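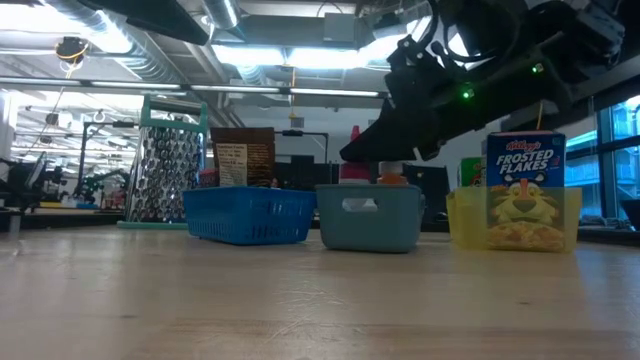
课程项目的桌面，夹爪在青灰色塑料盒上方，右边黄色盒子里立着一盒 Frosted Flakes

Skusemik 电动夹爪使用评测（学生项目，用了一个学期）

先说背景。我们组四个人，选了机器人操作课的期末项目，题目是桌面杂货整理：机械臂从塑料盒里取出日用品，放到指定的盒子里。做完以后打算拿去报 Pernport 学生赛。机械臂是实验室原有的，夹爪由各组自己选，预算从课程经费里出。我们选了 Skusemik，隔壁组选的是 Besumero，所以文中有些地方会拿两者对照。

评测只针对夹爪本体和它配套的软件 Wi，不评机械臂，也不评视觉部分。

安装

法兰转接件随箱附带，螺丝长度合适，没有另外买件。安装说明书只有英文版，图画得清楚，照着装一个下午足够，大部分时间花在理线上。线从夹爪侧面出来，出线方向固定，不能换边。机械臂转到某些角度时线会绷紧，我们最后在臂的上段留了几圈余量，才不再报通讯中断。如果厂家以后把接头改成可旋转的，这一条可以不算缺点。

接口是标准的串口协议，文档里寄存器表完整，但有两处和固件不一致：力反馈的单位写错了，急停后的复位指令少了一步。Areeba Ghumman 是我们组写底层驱动的，她为复位这件事查了两个晚上，最后是从 Wi 的日志里把正确的指令顺序抄出来的。写邮件问过售后，回复说下一版文档会改，到交稿时还没看到。

抓取表现

标称负载 600 克，对这个题目够用。我们没有超载试过。

按物品分开讲。

麦片盒这类纸盒最容易。表面平，宽度稳定，力设到中低档就能拿起来，盒子不会压瘪。需要注意的是盒子立在塑料盒里的时候，指尖要伸进盒壁和纸盒之间，缝窄了就会顶到盒壁。我们的做法是先从上方夹住纸盒顶部，提起一段再换位置重新夹，流程长了，但稳定。

瓶子要看瓶盖。塑料瓶盖比较滑，原装指垫夹圆柱面时接触面小，提起来容易转。换成软一点的指垫以后好很多。指垫要另外买，价格不高，不过我觉得应该放在标配里。

箱式刨丝器是我们自己加的难题。金属面上全是凸起的孔，垫子夹上去摩擦力倒是足，问题是力稍大就会在垫子上留下印子，用久了要换。后来改夹顶上的塑料把手，成功率上来了，代价是视觉那边要多识别一个姿态。

塑料筐和塑料盒本身也试过搬动。带手孔的盒子可以从孔的位置夹住盒壁，空盒没问题，装了东西以后重心偏，会往一边歪。这不全是夹爪的责任，单臂搬盒子本来就勉强。

结题前做了一轮完整测试，一共 187 次抓取，物品随机摆放，成功率 76%。失败的里面占多数的是瓶子转动和指尖碰到盒壁，真正因为夹持力不够而掉落的很少。隔壁组的 Besumero 没有做同样的测试，数字没法直接比。我借来试过一会儿，它闭合速度更快，夹软包装时力控不如 Skusemik 细。

力控和速度

力控是我认为这只夹爪最值得买的地方。低档位重复性好，同一个纸盒反复夹，读数变化很小。中档以上也够稳，只是接触瞬间会有一个尖峰，软件里可以设软着陆，打开以后尖峰基本消失，闭合时间相应变长。比赛计时的话要自己权衡，我们平时调试开着，正式跑分时只对纸盒关掉。

速度属于中等。从全开到全闭能看得见过程，不适合追求节拍的任务。上课用没有影响。

噪声不大，在开放式的实验室里听不出来，旁边还有别的机械臂在跑。

软件 Wi

Wi 是配套的调试程序，能看实时的力和位置曲线，能录一段动作再回放。界面简单，新同学看一遍就会用。缺点有两个。第一，它和我们自己的驱动不能同时连夹爪，每次切换都要断开重连，调参的时候很烦。第二，曲线导出的文件没有列名，要对着文档一列一列猜，建议第一次导出就自己写个表头存下来。

实验室的机器是旧系统，Wi 装上以后第一次启动闪退，更新了串口驱动以后正常。

耐用性

八月开始预研时装上，到学期末没有坏过。撞过几次盒壁，也撞过一次桌面，指尖有磨痕，重新标零以后精度没有明显变化。标零的步骤在 Wi 里，需要全开全闭各走一遍，手不要放在附近。外壳螺丝建议每隔一段时间检查，我们有一颗松过，当时表现为夹紧以后指尖轻微晃动，一开始还以为是齿轮间隙。

价格和购买

学校渠道有教育价，比官网便宜，需要指导老师签字，到货比预计晚了两周。做课程项目的组要早下单，不然前面的时间只能在仿真里跑。备用指垫建议一起买，单独补货的运费不划算。

打分

安装：4 分（满分 5 分，下同），扣在出线方向。
力控：5 分。
速度：3 分。
文档：2 分，两处错误都耽误了进度。
软件：3 分。

适合做分拣、整理这类任务的课程组和社团，尤其是物品里有纸盒和软包装的。主要抓瓶子的话，把软指垫的钱一起算进预算。要拼节拍的比赛，可以先借一只 Besumero 试试再定。

下学期夹爪会留给新一届的组继续用，驱动代码和修正过的寄存器表放在课程仓库里，复位指令那一段有注释，照着顺序发就行。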